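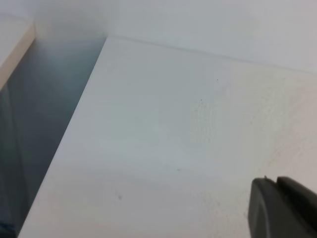

Flerkcombe Teleoperation Group – Gallery

Wrist camera, shelf task
White panel from the wrist camera, with one gripper finger just above it at lower right. Nothing is held. The gap to the left of the panel is in shadow.

About the work
The group teaches arms to do household and storeroom tasks by having a person do the task through the arm. For some tasks the operator holds the arm and moves it by hand. For others the operator sits at the remote station and drives it with a pair of hand controllers. Every run is stored with the joint positions, the gripper opening and the wrist camera video, and the arm is later trained on the stored runs.

The shelf task is part of the Lakby project. The operator has to bring the gripper in over a flat surface, place a small item on it, and back out without touching the surface. White surfaces were chosen on purpose. They give the operator very little to judge height by, and the trained arm has the same trouble. Small specks and seams can help, so panels are not wiped between runs in the same session.

Remote runs on this task are slower than hand-guided ones. New operators tend to stop well above the surface and come down in short steps. We keep those runs if the item ends up in the right place. Runs where the finger pushes on the panel are marked and left out of training.

The set stood at 2086 runs at the end of April. Of those, 97 were marked for contact. Operators train for 9 days before their runs are counted, starting with hand guiding and moving to the remote station when they can finish the task without help.

Notes on viewing
Wrist views show what the arm's own camera records. The finger is always close to the lens, so it looks large next to whatever is behind it. The operator at the remote station sees the same view, plus a second one from a fixed camera on the Safavi stand. Brightness is left as recorded.

The gallery is kept by Manouchehr Shahbazi. Staff who want full-size copies or the matching run files should ask him and give the task name and the camera. Drawer and bin tasks are kept on the Stimex pages.

Page updated May 10, 2020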